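Reading time: 3 minutes

Can a robot take apart your old computer?

A company called Flaleck sells a service for schools and offices. You give them your old computers, and a robot arm named Rikalen pulls out the parts that can be used again. The ad says it is "as easy as unpacking a lunch box."

Is it? Let's slow down and think before we believe an ad.

First, what is inside a computer? There is a big green board called the motherboard. It connects all the other parts. There is a power supply, a metal box that feeds electricity to everything. There are slots for memory, and a socket where the main chip goes. That chip is the processor, and it does the computer's thinking.

Now think about wires. A robot is very good at doing the same move over and over. A screw is always a screw. But wires bend, twist and get in front of things, and they are never in the same place in two computers. Your fingers can feel when a plug is stuck. Many robots can't, and pulling too hard can break the plug.

Flaleck says Rikalen can finish 32 computers a day. We asked Sneha Dubey, who fixes computers for a school district, what she thought of that.

"Which computers?" she said. "If they are all the same model, maybe. My closet has 60 of them, and I don't think many match."

That is a great question to ask about any robot. A machine may do well on the one job it practiced and get stumped by the next one.

Here are more questions we sent to the company:

How often does a person have to help?
What happens to a part that gets bent?
Who checks that the old files are gone?

They answered the last one (a worker does it). For the others, they sent us the ad again.

The price is 464 dollars for each pickup, and you need at least six computers. We think a school should ask to watch a full day of work before paying. A short video can leave out the slow parts – and the mistakes.

Written by Nyokabi Kimaro

Get our newsletter for curious kids! Ask a grown-up to sign you up.

Contact us | Copyright Sometti Kids | Back to top

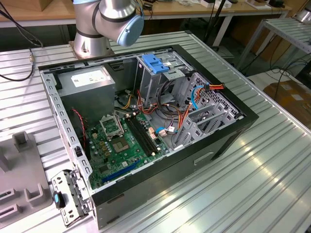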